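Kamolstead Home Forum > Kitchen > Storage and Pantry
Thread: Ketchup: cap up or cap down?

doorshelf_dan
2020-10-07
Settle something for our household. We just got a Stava fridge, and the door shelf is exactly tall enough for a ketchup bottle and exactly too shallow to hold one that tips. I store it cap down. My wife stores it cap up. The bottle gets flipped maybe 3 times a day and I'm starting to think it's getting more exercise than I am.

mustardseed
Cap down. Next.

pantry_goblin
Cap up, and I will not be taking questions. Cap down means a ring of red crust on the shelf by the end of the week, and guess who scrubs it.

doorshelf_dan
You have to close the cap, goblin. It clicks.

pantry_goblin
Mine stopped clicking in March.

oldspatula
Why is it in the fridge at all? The diner I worked in kept 115 bottles on open shelves and we all lived. Refilled them from the big cans, too, and married the half-empties at closing by balancing one on top of the other. If you've never watched two ketchup bottles kiss for an hour, you haven't known boredom.

mustardseed
Please start your own thread about the fridge. The last one ran to some 300 replies and a moderator quit.

siregar_fan
I bought the Siregar bottle rack, the one with the sloped cups. Holds everything cap down and nothing tips. It also takes up half the shelf, so the milk now lives on its side. Progress.

pantry_goblin
Brultell makes a plain tray for less. It doesn't hold anything upright, but it catches the crust — which is all I ever wanted from life.

mustardseed
My whole case, in one bottle. Cap down, label upside down, and any grown adult can still tell it's the Heinz.
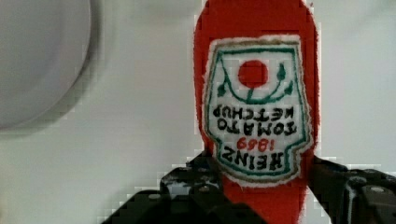 oldspatula
Fine for plastic. Try it with a glass one and you'll be standing there smacking the bottom like the rest of us did.

pantry_goblin
And the label bothers me. If the company wanted it cap down they'd print it that way around. Some of them do!

doorshelf_dan
Update: my wife read the thread and sides with goblin. She has also moved the ketchup to the vegetable drawer, lying flat.

mustardseed
Flat is worse than either.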